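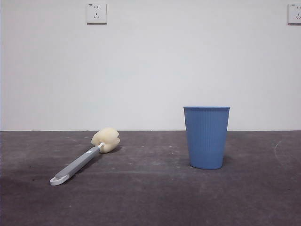

A bottle brush and a blue plastic cup at Griltstead.

About Us

Griltstead is a cup and bottle washing service. Şengül Sarıgül started the business with one sink and a drying rack, washing reusable cups for two coffee shops on the same street. We still wash for both of them.

Today we look after 2,516 cups and bottles for offices, day care centers and sports clubs. We collect them used, wash them and bring them back in covered crates. Most customers are on a daily route. The wash room is open 365 days a year, and the first crates go out at 6 in the morning.

Bottles and tall cups are brushed by hand before they go into the machine. A long-handled sponge brush gets down to the bottom of a narrow bottle, where old milk and juice tend to stick. Lids and straws are washed separately – please take them off before pickup if you can.

Joar Strömberg runs the wash room and trains new staff. He also answers most of the questions that come in about stains, cloudy plastic and missing lids.

We do not sell cups. If you need to buy some before you sign up, ask us which shapes are easiest to clean. Our routes cover Prita and Zudier, and we plan to add Mühlbauer in December.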